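物业安全与社区警务讨论区 > 财产登记与失物认领

主题:关于被盗工具追回后认领程序的若干问题

发帖人:Juntunen_河东
发表于 2021年4月

各位坛友:

本人所在的联合工坊今年冬季发生入室盗窃,手工刨、凿具、两台手持电动工具及一批已刨平的板材被取走。案件已由辖区警署受理,承办警员为 Toivo Lahtinen。上周接到通知,部分物品在邻市一处出租仓库内被查获,现存放于警署证物室,要求失主到场辨认并提交权属证明。

现有以下问题,请熟悉程序者指教:

一、电动工具购买时未保留发票,仅有银行扣款记录,能否作为权属证明。

二、板材没有序列号,应以何种方式辨认。

三、物品在案件审结之前可否先行发还。

版规已阅,案卷编号不在此公开。

回复 1楼
用户:Gakell

关于第一项。银行扣款记录可以作为辅助材料,通常不能单独使用。建议向销售方申请补开购货凭证。本人当年向经销商 Firine 申请补开,对方在核对会员手机号后出具了盖章的销售明细,警署予以接受。

关于第三项。是否先行发还,由承办单位决定。被害人权属明确、发还不影响案件办理的,可以提出书面申请。申请书写明物品名称、数量、特征及联系方式即可,不必长篇陈述案情。

回复 2楼
用户:旧城值班室

补充一点。到场辨认时,警员一般会将待认物品与同类物品混放。失主应事先将特征写成文字,交给警员存档,然后再看实物。先看实物后写特征的,证明力会受到影响。

另,楼主提到的出租仓库一案,本地公告栏已有通报。通报称,巡逻人员发现一处卷帘门锁具被更换,与登记承租人联系后得知其并未换锁,随后依手续开启。通报列明待认领物品45件,认领期至6月底。

回复 3楼
用户:Candska

对1楼第一项意见不能完全同意。补开的销售明细只能证明某人曾购买某型号商品,不能证明证物室中的那一件就是当时所购的那一件。没有序列号对应,辨认仍有争议余地。本人曾见两名失主同时主张同一台角磨机,双方均持有发票,型号一致,最后由外壳上的一处烫痕解决,发票未起作用。

因此,建议各位将重点放在平时的登记上,不要等案发之后再补材料。

回复 4楼
用户:Gakell

3楼所述情形确实存在,但属少数。多数案件中并无第二人主张权利,销售明细加上合理的特征说明已经足够。对一般失主提出过高要求,可能使其放弃认领,物品最终按无主财物处理,这同样不是理想的结果。

回复 5楼
用户:Candska

本人并未主张提高认领门槛。所指为登记习惯。请勿引申。

回复 6楼
用户:Urho_Salminen

两位所言并不冲突。以下就楼主第二项问题,即无序列号物品的辨认,说明本人所在单位的做法。

我单位自前年起实行财产留影登记。凡价值在200元以上、且无出厂编号的物品,入库时须填写登记卡,并附影像一份。登记卡由保管人与复核人分别签字,电子文件另存一份,存放地点不得与物品在同一建筑内。最后一条系采纳 Ildikó Gulyás 女士的意见后增加,她曾处理过电脑与工具一并被盗的案件,登记资料也随之丢失。 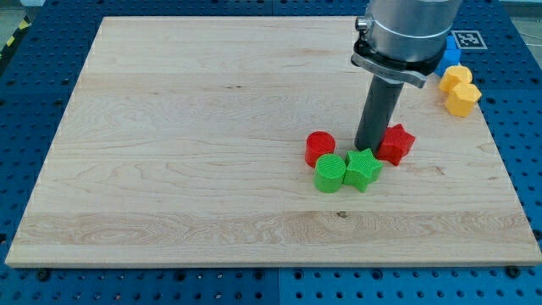

登记卡的文字部分,应当写他人难以凭空说出的内容。仅写“木板一块,浅色”,对警员没有任何帮助,任何人都可以如此描述。枫木板材可以写明木纹走向、有无波状花纹,尤其应写明节疤,比如板面中部偏下、略靠右有一处深色小节。节疤的位置在同批材料中也难以重复,辨认时可以逐项比对。尺寸应以量具实测后填写,不宜以“较大”“中等”等字样代替。若板材后来又经裁切,应在原卡上加注日期及裁切后的尺寸,原记录不得涂改。

工具类物品可参照办理,着重记录手柄磨损、后配零件及自行刻写的标记。

回复 7楼
用户:旧城值班室

6楼做法可行。但请注意,板材经再次刨削或上漆后,表面特征会有变化,登记影像未必能够直接对应。此时节疤仍有参考价值,细微纹理则应谨慎使用。

回复 8楼
用户:Dean_Marsden

对材料类物品逐块登记,本人持保留意见。小型工坊人手有限,每月进出板材数量不少,逐块留影并由两人签字,实际难以坚持。本人所在工坊试行后,登记卡积压约3个月未能复核,最终停止。较为现实的办法是在端面加盖钢印或写编号,成本低,警员也容易辨识。

回复 9楼
用户:Urho_Salminen

端面编号可以同时采用,但端面极易被锯除,不宜作为唯一标识。关于人力问题,我单位仅登记价值较高的料,普通料按批次记录。贵坊如将登记范围缩小,或可继续执行。

回复 10楼
用户:Dean_Marsden

按批次记录可以接受。逐块登记的意见仍予保留。

回复 11楼
用户:Reijo_Turunen(版主)

就本帖讨论事项提示如下:

本版不代替警署作出答复。各地证物发还手续不尽相同,以承办单位书面通知为准。

2楼提及的认领公告,原链接现已失效,打开后显示404。请需要查询者直接致电警署服务台,或到一楼公告栏查看。

另请各位不要在帖内公布尚未认领物品的具体特征,以免被他人冒用。6楼所述为登记方法,不涉及在案物品,予以保留。

回复 12楼
用户:Juntunen_河东

感谢各位。现将进展报告如下。

已按1楼意见取得两台电动工具的销售明细,其中一台的包装盒尚在,盒上序列号与证物一致,警署当场确认。手工刨依刨身底部的自刻字样认回。凿具仅认回一部分,其余不在查获物品之中。

板材未能全部确认。工坊未作登记,本人只能凭记忆写出特征,Lahtinen 警员认为其中几块的说明过于笼统,要求补充材料。现正请当时供料的木材行查找出库单据。

先行发还的书面申请已递交,尚未得到答复。

回复 13楼
用户:Candska

请楼主向木材行一并询问是否留有出库时的影像。部分木材行在网上售卖单板时会逐块拍摄,商品下架后影像往往仍在后台保存。

回复 14楼
用户:Juntunen_河东

已转告木材行,对方答应查找。如有结果,将在本帖更新。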